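Plomia sim renders – ticket log
Ticket 381: policy scores drop after the scene swap
Component: evaluation / wrist view
Opened Sep 15, 2026
Status: waiting on rerun

Hi all, me again. I'm logging this one as I go so that whoever picks up the Skondow comparison doesn't have to dig through the chat for it.

Quick recap of what we're testing. The Mujić method swaps the background scene on every episode during training, and the claim in our draft is that the policy stops caring what's behind the gripper. In May that held up nicely, with scores on the unseen scenes sitting right next to the scores on the seen ones. Then I pulled the new Bratden scene pack, ran 100 episodes on the same checkpoint, and the reach task fell off a cliff. Same seed list, same start poses, same everything (or so I thought!).

First thing I tried: rolling the renderer back one version. No change at all, so I've put it forward again.

Second thing: lighting. The Bratden scenes are a lot paler than the old ones and I had a hunch the exposure was washing out the edges. I dropped the light level in the config and reran the lot. Scores moved a tiny bit, well inside the noise. I've left the original value in, please don't copy the one from my branch.

Third thing, and I'm a bit embarrassed it came third – I dumped the observations to disk and looked at them. The old scenes all put a worktop behind the gripper, with something near and flat to judge depth from. The new pack has scenes built at a completely different scale, and our loader was placing the arm base from the scene origin without reading the scale field. So in some episodes the policy gets a background with hardly anything to go on. I've attached a single observation from the bad batch.

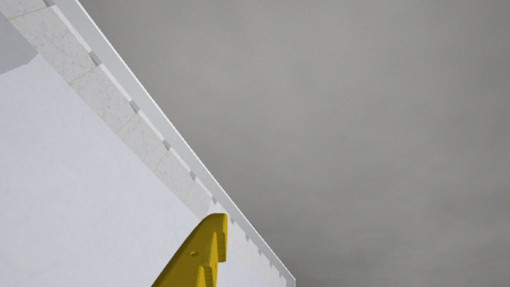
Bratden pack, unpatched loader: yellow finger against the pale structure, plain grey beyond its edge.

The finger itself renders fine, notch and little oval hole and all, so I'm happy to rule out the gripper mesh. It's the placement.

Fix is in the loader branch now. It reads the scale field and falls back to 1 if the scene doesn't have one. There's also a check that stops the run if there's no surface within reach of the start pose, which I wish we'd had in May.

Still open:
– Rerun the 100 episodes with the patched loader. Queued, should go as soon as a card is free.
– Work out whether the May result needs redoing. I think it's safe because the old scenes all share one scale, but I'd like a second pair of eyes on the config.
– Decide what we say in the draft. If the rerun comes back good I'd still like to report the bad batch as a separate row, as it does show where the method gives up. Happy to be argued out of that!

Update, later the same day: 2 of the queued jobs died on startup with the new check, both on the same scene. Looks like the check doing its job, but I've set that scene aside and I'm leaving the ticket open until the others finish.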